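Counting Variable Stars in the Skullura Field
Student project report by Loan Ông and Mattes Görtz
Submitted 13/04/2020

How we got started

When our teacher, Hannelore Steinbach, first handed us a folder of old exposures from the Alluvar observatory, we thought we would be done in a couple of weeks (we were very wrong about that!). Our question sounded easy enough: how many of the stars in one small patch of sky change in brightness over a season, and could two students with a school computer find them?

The patch is called the Skullura field, after the survey that first mapped it. We had 200 exposures to work with, and 165 of them were good enough to keep. The others had clouds or moonlight in them, and a few were trailed so badly that every star looked like a grain of rice.

We measured each star against two steady comparison stars nearby, which takes care of most of the changes in the air from one night to the next. Jörg Lammers was kind enough to lend us his script for this, and he sat with us for a whole afternoon in February while we learned why it kept crashing. It was a comma, and we still feel a little silly about it.

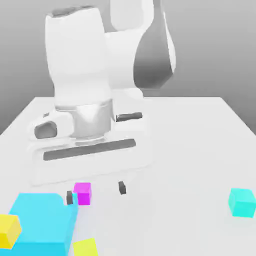
What we found

Out of the 200 stars on our list, two showed a change we would be willing to defend in front of the class. One of them fades and recovers in a regular way, and we think it may be an eclipsing pair. The other is slower and messier, and our exposures don't cover enough of its cycle for us to say much.

What we would change

We should have thrown out the bad nights first, before measuring anything, and it would have saved us a great deal of typing. Rüdiger Schmieder also suggested using more comparison stars, and we'd like to try that on the slow one next term if we can get the extra Alluvar exposures.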